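Choosing Gripper Fingers for Soft and Light Pieces
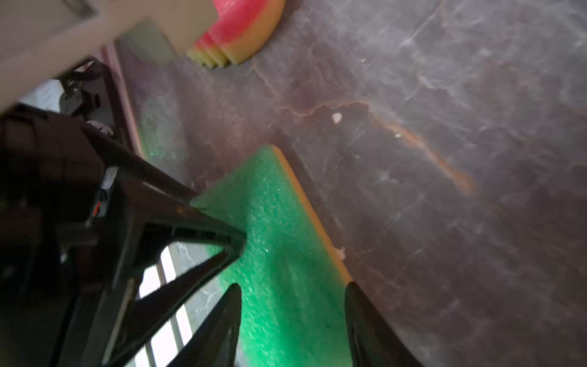
Workshop Tips > Grippers and Arms

Foam is a good material for testing a gripper. It is light, it gives under pressure, and it costs very little to replace. I keep a box of craft foam pieces next to the bench arm and run every new set of fingers on them before moving to anything harder. Green foam with a thin yellow-orange layer along one side is useful because the two-tone edge makes any tilt easy to spot on the wrist camera.

These notes come from comparing two sets of fingers, the Boiko narrow blades and the Sena wide pads, on the same arm and controller. Both were bought from Prullwood in December.

Start with the force setting

Set the closing force low and work up. On my controller the scale goes to 80, and 20 is enough for most foam with the narrow blades. The wide pads spread the load and will hold the same piece at 18. If the foam stays dented after you open the fingers, go down a step and try again with a fresh piece.

Check the reach before you close

Narrow fingers fit between pieces that sit near each other. Wide pads need clear space on both sides, and they push neighboring pieces away if you come in too fast. Jog down slowly, stop short of the surface, look at the camera view, then go the rest of the way.

Long pieces need a second look. If one end sits far back between the fingers, it can meet the front of the gripper body. Back the arm off a little and grip nearer the middle.

Pick a surface you can see against

A marble pattern in gray and mauve looks nice but has drawbacks. The veins can confuse simple edge detection, and small white specks are hard to tell from the veining. I still use it for part of each test, as a plain mat makes everything look easier than it will be later. Bright foam stands out well on either one. Wipe the surface down between runs.

Watch the light

A bright background behind the gripper will wash out part of the picture. Lock the camera exposure by hand with the workpiece in view. Glossy black fingers also throw highlights, and a strip of matte tape on the outer face helps. Keep tape off the gripping face.

Stacked shapes

Curved wedges in layers, like the red and yellow ones made to look like watermelon slices, are harder than single blocks. The steps give the fingers several places to catch. Come in square to the stack and take the top layer only. The Boiko blades did this better for me. The Sena pads tended to drag the next layer along.

Which to buy

For mixed small pieces, get the narrow blades. For larger soft blocks, the wide pads are gentler and hold straighter. Changing over means two screws per finger and a new zero position. Write down the zero for each set. Mine is 652 for the blades, and I have it penciled on the lid of the box.

Tips by Silviu Pîrvu, Skirkelton. Last updated 17th February.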